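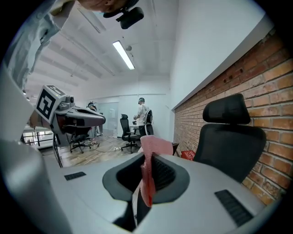 Posted in September, by the Pillside workshop blog

I've been to plenty of open days where you stand behind a rope, watch an arm move a block from one side to the other and go home with a pen. The Sunday session at Dotonance was so much better than that, and I want to write it down while I still remember the details (and while my forearms are still sore!).

The idea is simple. You book a slot, you get a short safety talk, and then they put the hand-held grippers in your hands and let you do the tasks their robots will be learning later. I picked cloth handling, which the sign-up page warns is the fiddly one. It is. A block stays where you put it. Cloth sags, twists, slides out sideways and then folds itself in a way you didn't ask for. I've used reachers and grabbers of every kind around the shop and none of them got me ready for it.

So, the grippers themselves. The model we used is called the Bulter, and each one weighs 800 grams according to the card on the bench. That sounds like nothing. Hold one in each hand for a full session and you'll feel it — mostly in the wrists, because you end up tilting them inward to see what you're pinching. The housing is smooth and nicely rounded, with no sharp seams where your palm rests. The squeeze is light and quick. I'd like a slightly longer handle, but I have big hands and my neighbor on the next station had no complaints.

What I loved was how fast you get better. My first few folds were terrible, all bunched up at one corner. By the third round I'd worked out that you grab less than you think you need, lift, let it hang for a second and only then bring the second gripper in. When it works it feels great, like the first time you get chopsticks to behave.

The staff were good too. They answered everything, including my long list about what happens to the recordings afterward. The group's running total was up on a whiteboard at 2121 tries when we came in, and they were happy to talk about the bad ones as well as the good ones. They also showed us a short replay from an earlier session, which helped me more than the talk did.

Things I'd change: more breaks, a place to hang a coat, and better directions from the Murakami Street entrance, because I walked past it twice. The slot costs 68 dollars, which made me hesitate, but you get 3 hours and nearly all of it is hands-on.

Would I go again? I've already put my name down for the next one. I'm trying the bottle caps this time, and I'm going to stretch my wrists first.

Contact the blog | Copyright Pillside | Back to top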